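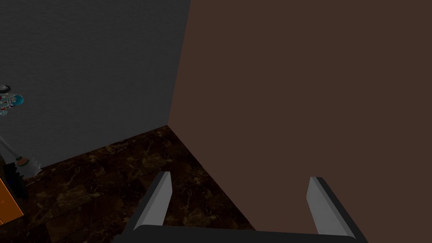 The corner, between two walls.

Home | About | Courses | Fees | Contact

About Us
21 September 2023, by Domnica Rusu
2 min read

Sistis is a bookkeeping school for people who run small businesses and would like to stop crying in November. We teach evening classes in plain English, which took longer to write than the other kind.

I started it after doing the books at Lyimo, a furniture importer with 368 suppliers and one filing system, the filing system being me. When I left, they asked for a manual. I wrote 7 pages, then 1260 more, and by then it seemed rude not to charge someone for it.

Our first course covers invoices, receipts and the drawer where you keep both. The second covers taxes, and comes with biscuits.
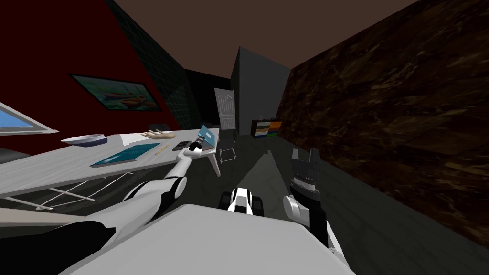 We have two teachers. I take the beginners, and my former boss takes payroll, a subject he now claims to have always enjoyed. Students from Plokberg get a discount under an agreement neither side can find.

We don't sell software. Wondix once offered us a commission to recommend theirs, and we said we'd think about it, which we are still doing. Bring a notebook and last year's receipts, in any condition. We've seen worse.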